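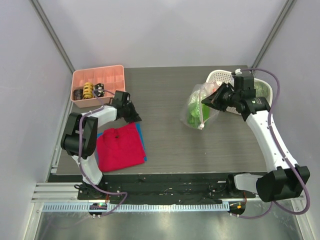
The Second Life of a Cabbage

by Nathalie Chan

When I moved to Calport, I could not understand why my neighbors bought so many cabbages in one day. I come from a family where one cabbage is for one soup. On Painemal Street, in the last weeks of autumn, people carried them home in both arms, and the stairs of my building smelled green for a week.

The answer was downstairs, at the door of Bello Akpan. He is 66 years old and he has fermented vegetables in the same narrow kitchen for 34 winters. He learned it from his wife's mother, who wrote nothing down. "She showed me with her hands," he told me. "If I asked how much salt, she put the salt in my hand and closed my fingers."

I am a person who likes to have a number, so I brought a scale. He was patient with me. We weighed what his hand gave, and it was near two percent of the weight of the cabbage, the same amount that most cookbooks print. He was not surprised, and I think he was a little bored.

The work itself is slow and pleasant. You take off the outer leaves and keep one good one for later. You cut the rest thin, put the salt on it and press it with your fists until the water comes out. Bello does this standing, with the radio on, and he doesn't like to talk during the pressing. Then everything goes in the jar, tight, with the kept leaf on top and a clean stone over the leaf. The brine must cover it.

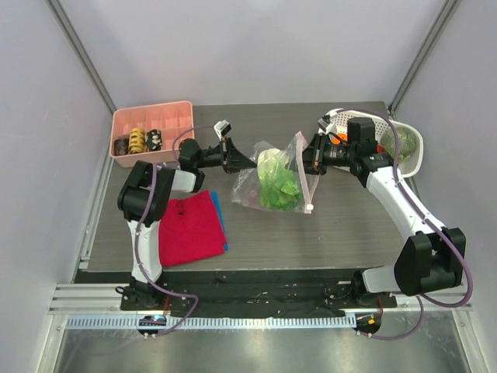
Issue 13

After this comes the part I find difficult, the waiting. On the third or fourth day small bubbles climb along the glass, and the smell changes from garden to something sharper. My first jar I opened every morning. Bello told me that I was visiting it too much, like a relative in the hospital who wants to sleep.

In Grista, two hours up the valley, they do it another way. There the heads go whole into barrels, with caraway and sour apples, and they stay in the cellar until May. I went for one weekend to taste it. The leaves were soft and yellow and very strong, and the woman at the inn wrapped them around rice and smoked meat. I asked her if she knew the cut kind from Calport. She said yes, she had heard that people there were always in a hurry.

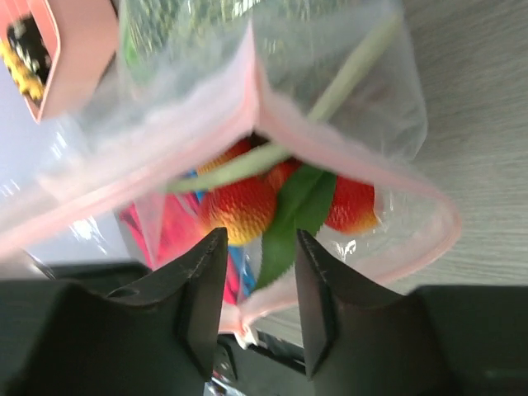 Both towns agree about the cabbage, at least. It should be heavy for its size, and it should have had some cold nights in the field, which makes it sweeter. The loose, pretty heads of summer are for salad. Bello presses each one near his ear at the market, and he says a good one squeaks.

My second jar was better than the first. I kept it beside the window in the hall, where it is cool, and I left it closed for two weeks. We ate it with boiled potatoes and black pepper. Bello took a second plate, and then he asked me how much salt I had used, and I showed him my hand.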